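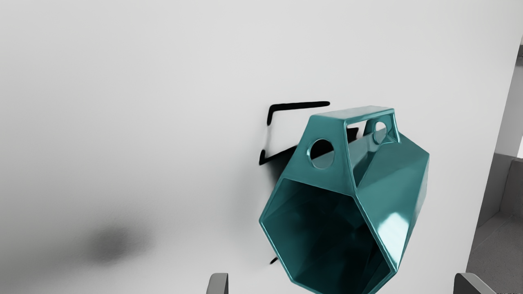 Grolberg, November 8, 2020

Blog > Daily life > Kitchen

My mother had one way of making coffee and I have never seen her change it. She washed the green beans, roasted them in a flat pan over charcoal, and carried the pan to each guest so that everybody could pull the smoke toward the face with one hand. Then she ground the beans, boiled them in the clay pot, and served three rounds. If you left after the first, she was polite, but she remembered it.

I have lived in Grolberg for almost 30 years, and for most of this time I drank coffee from a machine at work. I was not unhappy with it. In September the office closed again and I was at home with my kitchen and with a bag of green beans from my cousin Letay Wolde. She lives in Salinas and buys them from a shop there. The bag weighed 688 grams, it was written on the customs paper. I think it was a full kilo before she took her part.

The first problem was the smoke. My apartment is on the second floor and the alarm is very sensitive. I opened both windows, put the pan on the smallest flame, and stirred with a wooden spoon. After some minutes the beans were yellow, then they were spotted, and then they were black on one side and still pale on the other. The alarm started before I heard the first crack. My neighbor from across the hall knocked, and I had to explain through the door, because of the distance rules, that it was only coffee. She said it smelled like bread. I do not agree, but it was kind.

I called Hagos Wubshet, who was my classmate and who now lives in Bevolska. He told me three mistakes in one minute. The pan was too thick, there were too many beans in it, and I was stirring like a person who makes soup. You must shake the pan, he said, and the beans must jump. He also asked why I washed them so long. I had read this on a website. He laughed at the website.

So the second time I took only two handfuls and the thin pan that I use for eggs. I shook it until my arm was tired. The color was more even, not beautiful, but you could say "brown" about all of them. I let them cool on a tray on the balcony, where the wind took the skins away and put them on the laundry of the people below. I am sorry for this. I have written them a note.

Grinding is still a question. I have no mortar here. There is one in my brother's house in Kurkenside, a heavy one, and he has promised to send it, but the postage costs more than a new grinder and I told him to wait until we can visit each other. For now I use a small electric one that makes half powder and half gravel. If I stop and turn it upside down a few times it becomes better.

For boiling I do have the right pot, the black clay one with the long neck. It was on the shelf as decoration for so many years that I had forgotten it can be used. I put a little ball of horsehair in the spout in the old days; now I put nothing and pour slowly, and the last cup is for me.

I drank all three rounds alone last night, with popcorn, and I could not sleep until very late. The third round was weak and a bit sour. Hagos says that it should be weak, and that the sour taste is from stopping the roast too early. Next time I will wait for a darker color, and I will try with a little cardamom, which my mother never allowed.

If somebody reading this roasts at home in an apartment, please write to me what you do about the alarm. I do not want to take the battery out.

Filed under: Coffee, Home, Small experiments

Last updated: two days after posting (corrected the part about washing)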